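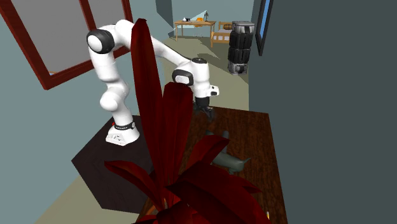 Can the hill road from Tedstead to Foltness be driven in May with a normal small car?

Asked by Xinyi Yin

We are two adults and we plan to cross to Foltness and sleep there for two nights. Our car is front-wheel drive and has not much space under it. On the map the road over the top is drawn with a thin broken line and I do not know if this means gravel or something worse. I am also a bit nervous of meeting other cars in the narrow parts.

Mateja Radonjić replied:

In dry weather a small car can do it, if you drive slowly and keep the wheels out of the ruts. The whole road is 43 km and only the upper part is gravel. The worst piece is 5 km long, after the second cattle gate, where the stones are big and the road leans to the outer side. I let some air out of my tyres before this part and pumped them again in Foltness.

For passing, the rule there is that the car going up has priority. The one coming down should wait in a wide place — please look ahead for these places before you need them. After strong rain I would not go, the clay near the top becomes very slippery and there is no barrier. Take fuel in Tedstead, the pump in Foltness closes early.

Weidong Xu replied:

we did it in an old hatchback, no problem. nice views

Shaohua Zhong replied:

I agree with Mateja about the rain. I would only add that it is better to start from the Tedstead side in the morning, so the sun is behind you on the bends. In the afternoon I had it straight in my eyes and I could hardly see the edge. Also please close the gates after you, the farmers there are friendly but they have asked for this many times.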